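Threads > Food & Garden > Balcony growing

OK I have to talk about eggplants because my balcony in January is nothing but seed catalogs and dreaming, and I've been at it since 6 a.m. with a cup of tea!

1/ Last summer I grew four plants in pots. Slim types, the long ones, and they gave me fruit right up to the first cold nights. I had written eggplant off as a crop for people with actual yards. So wrong. 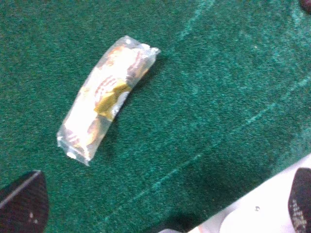
2/ The pots were the big change. I'd been using tiny ones and the roots cooked. Moved up to the deep 40-liter Grovero tubs (heavy, ugly, I love them) and the leaves got as big as my hand in a month.

3/ Seed-wise I'm torn. The Wanier catalog lists 112 kinds of eggplant. One hundred and twelve!! I've circled so many that the circles have stopped meaning anything.

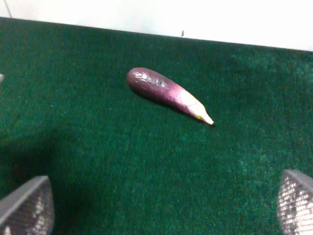
4/ Long ones cook faster, and the skin is thin enough that I never peel. They slice into neat little coins and you can have dinner going before the rice is done. I'm a sucker for the coloring too, that deep purple fading through pink to a creamy white by the stem, like the toy one here. If a seed packet promises me that fade, I'm buying it.

5/ Start them EARLY. Warm spot, bright light, and don't put them out until the nights are mild. I rushed it two years ago and they sulked until July.
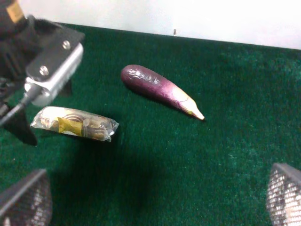

Photo: Skultico

6/ Best thing I cooked with them: halved, scored, brushed with miso and a bit of sugar, then under the broiler until the edges go dark. I ate three halves standing up at the counter.

7/ Tell me your favorite long variety please, and if you've grown the striped one on page 239 I want to hear everything!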